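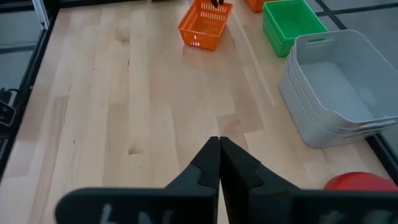
The Rivstead community workshop changes its opening hours in August, and members should read this before booking. We will close on Monday evenings for the month and open at 7:30 in the morning on the other weekdays. The wood room has been the busiest part of the building all year, and most of the questions we get are about finishing. A light blond butcher-block top, with its long narrow strips, shows every ring and splash if it is left bare, so the next few paragraphs cover how we would like members to treat the tops they build here.

Sand to 120 grit first, then 180. Stop there if you plan to use oil. Going finer closes up the surface and the oil sits on top instead of soaking in. Vacuum the dust off, wipe with a barely damp cloth and leave the top alone until it is dry to the touch. Wipe the ends too – they drink more oil than the faces and are the first place a top will crack.

Put the first coat on thin. Wait 20 minutes and rub off whatever has not gone in. Let it sit 12 hours before the second coat, longer if the weather is sticky. Two coats will do for a desk. Kitchen tops need four, and another one each spring.

Oily rags go in the metal can with the lid, filled with water to the line. They do not go in the trash, the scrap bin or your bag. Last month two were found on top of the radiator. Anyone who leaves rags out will lose evening access.

Ottó Fülöp will run his top-making class again in the fall. The fee is $64 and covers glue, sandpaper and use of the long clamps. Bring your own boards, planed on both faces and cut at least 2 inches over length. Ottó prefers maple or birch for a first try and will turn away construction lumber. Sign up on the sheet by the office door. The spring class filled in three days, and people on that waiting list get first pick.

The Stellov planer is back from repair with new knives. The bill came to $515, most of it for a feed roller that had been chewed up by a nail. Please run the metal detector over any reclaimed board, both sides, before it goes near the machine. The detector hangs on the hook next to the dust collector switch.

Warkport Lumber has moved to the old Sipos building across the tracks. Members still get the discount on hardwood if they show their card at the counter. The loading door is on the north side and the street is one way, so come in from the bridge end.

Lockers that have not been renewed by the end of August will be emptied. Contents will be kept in the office for two weeks.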